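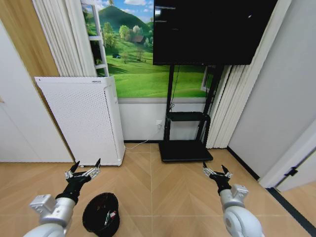
4.3 Künstlerprofil und Pressemappe in Solard anlegen

Voraussetzung ist ein freigeschaltetes Redaktionskonto. Agenturen, die ihre Termine über Fotum einspielen, führen zuerst den Abgleich nach Abschnitt 3.6 durch.

1. Öffnen Sie im Hauptmenü den Bereich »Profile« und wählen Sie »Neu«.
2. Tragen Sie den Künstlernamen in der Schreibweise ein, in der er auf Tonträgern und Plakaten erscheint. Bürgerliche Namen gehören in das Feld »Intern«.
3. Ordnen Sie dem Profil eine Hauptsparte und höchstens 5 Nebensparten zu.
4. Fügen Sie die Biografie ein. Das Feld fasst 1.475 Zeichen einschließlich Leerzeichen; längere Texte werden beim Speichern abgewiesen.
5. Benennen Sie eine Kontaktperson für Interviewanfragen.

Hinweis: Nach 30 Minuten ohne Eingabe endet die Sitzung. Nicht gespeicherte Angaben gehen verloren. 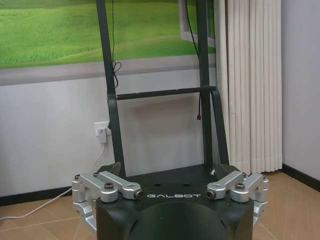 Jedes Pressebild benötigt einen Urhebervermerk, eine Angabe zur Nutzungsdauer und einen Alternativtext von höchstens 200 Zeichen. Ohne diese Angaben bleibt die Schaltfläche »Freigeben« gesperrt. Der Alternativtext beschränkt sich auf das Sichtbare, etwa »Wandbild einer grünen Graslandschaft, davor zwei hohe schwarze Pfosten«. Wertungen und Werbeaussagen sind im Feld »Begleittext« unterzubringen.

6. Laden Sie die Bilder hoch und bestätigen Sie die Rechteerklärung.
7. Legen Sie unter »Sperrfrist« Tag und Uhrzeit fest. Maßgeblich ist die Ortszeit der Redaktion.
8. Wählen Sie den Verteiler »Saha« für Tagesmedien oder »Fladness« für Fachzeitschriften und bestätigen Sie mit »Freigeben«.

Achtung: Eine freigegebene Pressemappe kann nicht zurückgerufen werden. Korrekturen werden als neue Fassung versandt – die frühere Fassung bleibt bei den Empfängern erhalten.

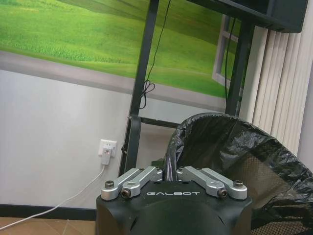 Njoroge Mrema merkte zur Vorfassung dieses Abschnitts an, die Sperrfrist sei auch beim Versand einer Korrektur erneut einzutragen, das Feld werde nicht übernommen. Der Hinweis trifft auf die aktuelle Programmversion weiterhin zu. Prüfen Sie daher vor jeder weiteren Freigabe Schritt 7.

Änderungen an Verteilern nimmt die Systembetreuung vor. Anträge sind schriftlich an Arsen Kushnir zu richten.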